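COMMUNIQUÉ DE PRESSE
Pour diffusion immédiate

Prolis ouvre en avril son atelier de réparation de luminaires à Bruvberg

Abat-jour refaits, câblage remis aux normes, pieds recollés. 393 lampes déjà passées à l'établi pendant la phase de test.

Bruvberg, avril. Prolis, maison spécialisée dans la remise en état de luminaires domestiques, annonce l'ouverture de son premier atelier permanent, dans l'ancienne cour Lomlow, à Bruvberg. Surface : 125 mètres carrés, établis au rez-de-chaussée, stock de tissus et de carcasses à l'étage. Ouverture des portes à 10 heures, sans rendez-vous pour les dépôts simples.

Le principe reste celui de la phase de test. Le client apporte sa lampe, avec ou sans abat-jour. Devis gratuit sous cinq jours. Réparation ensuite, ou restitution en l'état si le devis est refusé. Pas de frais de garde le premier mois.

« On nous apporte surtout des lampadaires des années 60 à 80, des choses héritées, souvent avec une douille fendue et un fil qui ne tient plus, explique Apolline Le Goff, fondatrice de Prolis. Les gens pensent que c'est fichu. La plupart du temps il y a deux heures de travail, parfois moins. »

Trois prestations au catalogue de lancement :

Électricité : remplacement de la douille, de l'interrupteur et du cordon, essai d'isolement compris. Cordon textile en option, douze teintes.

Abat-jour : réentoilage sur carcasse existante ou fabrication à neuf, formes tambour, conique et pagode. Galon posé à la main. Délai trois semaines, quatre pour les diamètres supérieurs à 50 cm.

Piètements bois : recollage des assemblages, reprise des éclats, finition huile ou cire. Les pieds métalliques sont acceptés a partir de juin.

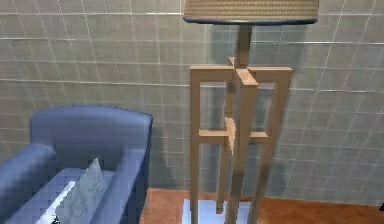

Lampadaire à structure ouverte en bois clair, abat-jour tambour beige à liseré bleu ardoise. Image de synthèse.

Côté tissus, Prolis travaille avec Paiva, tisserand de lin et de coton, qui fournit les toiles au mètre. Premier lot livré : 400 mètres, en écru, sable, tilleul et bleu ardoise. Les chutes partent en petits abat-jour de chevet, vendus sur place. Quantités limitées, pas de réservation par téléphone.

L'atelier démarre à cinq personnes. Deux abat-jouristes, une électricienne, un menuisier, un accueil. Objectif de la première année : 800 luminaires remis en service. Un sixième poste, en apprentissage, sera ouvert à la rentrée ; candidatures à déposer directement à l'atelier.

« Le métier d'abat-jouriste s'apprend lentement et il y a peu de places pour l'apprendre, rappelle Flora Dalgleish, responsable de la formation. Nous voulons garder un établi libre en permanence pour quelqu'un qui débute. »

Des séances d'initiation sont prévues en soirée, à 18 h 30, par groupes de six. Au programme du premier cycle : lire une carcasse, couper droit-fil, poser un galon sans plis. Materiel fourni. Le calendrier complet sera affiché à l'atelier dès l'ouverture.

À noter : les suspensions de plus de 15 kilos et les luminaires de salle de bain ne sont pas pris en charge. Les lampes à pétrole électrifiées, oui, sur devis uniquement.

À propos de Prolis
Prolis répare et réhabille des luminaires domestiques pour les particuliers et les petits hôtels. Atelier et accueil : cour Lomlow, Bruvberg.

Contact presse
Apolline Le Goff, Prolis
Visites de l'atelier pour la presse possibles le matin, avant 10 heures, sur demande. Échantillons de toiles Paiva disponibles sur place.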